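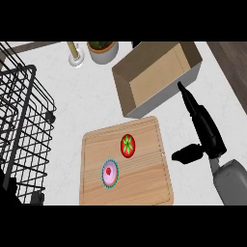 The tomato and the cupcake on the board, in the simulator.

Noel Aquino had built the kitchen in the computer before he built the arm, and he was a little ashamed that the kitchen was better. It had a plant in it. It had a black dish rack with all its wires crossing, and it had taken him most of June to make those wires.

The real arm lay on the workbench in Taltcombe without its second motor. The workshop belonged to four people and smelled of glue. Lorna Tan came in with her coat still on and stood behind his chair.

"Who eats a tomato with a cupcake?" she asked.

"It is for the program. One is red and one is mostly pink. It must learn which one goes in the box."

"And which one goes?"

He did not answer at once. On the screen the gripper was open and the box had nothing in it. He had stopped the program at step 3135, and he wanted to think before he let it continue.

"The tomato," he said. "My mother puts her tomatoes in a box by the window. She cannot close her hand well now. I thought, if it can do the tomato, then we can speak about the cups."

Lorna pulled a stool close and sat down. She had repaired sewing machines in Jondham for many years, and she did not trust a thing she could not oil. But she looked at the screen for a long time.

"You made the little leaves on top," she said.

"Yes."

"Your mother pulls them off first."

He had forgotten this. He saw his mother's thumb, the quick turn of it, and the green star falling in the sink. He had spent two evenings on that star.

"It has only two fingers," he said. "It can't do that."

"Then she will do it, and the machine will do the box." Lorna took off her coat at last and hung it on the vise. "Where is the motor?"

"Issahaku has it. He says the gear is wrong by three teeth."

"He says that about everything." She turned the real arm over on the bench and put her finger in the empty place where the motor should be. "Call him. I have 60 minutes before my bus."

Noel took his phone. Before he called, he pressed the key, and the program went on to step 3136.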